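## 4. Setting up a manuscript project

Flillow keeps each book, play or diary as a separate project. Complete this section once per project, before you type or import any chapters.

1. Open Flillow and select **New project**.
2. Enter a working title. You can change it later under **Project > Details**.
3. Choose a layout. **Kemeys** shows the draft and your notes side by side. **Lidcombe** shows the draft alone.
4. Select a folder on your own computer. Do not pick a shared folder at this stage.
5. Press **Create**. The first blank chapter opens.

**Note:** A title can hold letters, numbers and spaces. Slashes and colons are removed when the project is saved.

### 4.1 Bringing in old notebooks

Typed files in plain text or rich text can be imported directly. Handwritten pages have to be scanned first and are stored as page pictures, which Flillow cannot search. 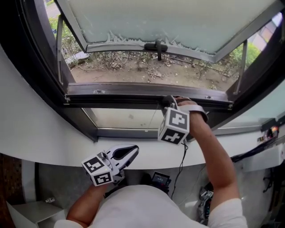

*Section text: Armelle Joly. Checked by Ashraful Sultana. Last revised 29/11/2021.*

1. Go to **File > Import** and select up to 12 files.
2. Match each file to a chapter, or leave the box blank to send it to **Loose pages**.
3. Check the order in the left column. Drag any file that is out of place.
4. Press **Import** and leave the window open until the bar is full.

**Caution:** Importing into a chapter that already contains text replaces that text. Make a copy of the chapter first (**Chapter > Duplicate**).

If a file comes in with strange characters where the quotation marks should be, delete it, save the original again as UTF-8 and repeat steps 1 to 4.

### 4.2 Daily word target

1. Open **Project > Targets**.
2. Type a number of words. The test project, *Zikthorpe*, is set to 1,472.
3. Tick the days you plan to write.
4. Choose whether deleted words count against the total.

The counter resets at midnight. Loose pages are never counted.

### 4.3 Backups

Flillow keeps the last 7 saved versions of every chapter. Older versions are erased when a new one is made. To keep one for good, right-click it in the **Versions** list and select **Pin**.

**Caution:** Pinned versions are stored in the project folder. If you delete the folder, they are deleted too.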